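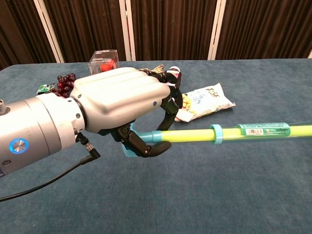 Hand on the blue handle, tube held out to the right. Wrist light is blue.

Ticket 429 - grasp label mismatch, Flestov hand
Opened by: Osvaldo Dal Bello
Status: open

Wrap grasp on the tube gets logged as pinch. Happens with clutter on the table, not on a bare one. 70 trials in the set, havent checked them all.

Tried:
- restarted hand driver, same
- re-ran the Wieczorek labeler on saved joint angles only, label comes out right
- joints + camera, wrong again

So its the vision side. My guess, clear tube confuses the segmenter and it only sees the handle. Joint data is fine, dont redo the trials.

11:40 update: dropped camera weight in the Bellow config, 2 runs, both labeled wrap. Need more before we change teh numbers in the results table. Leave the objects where they are pls.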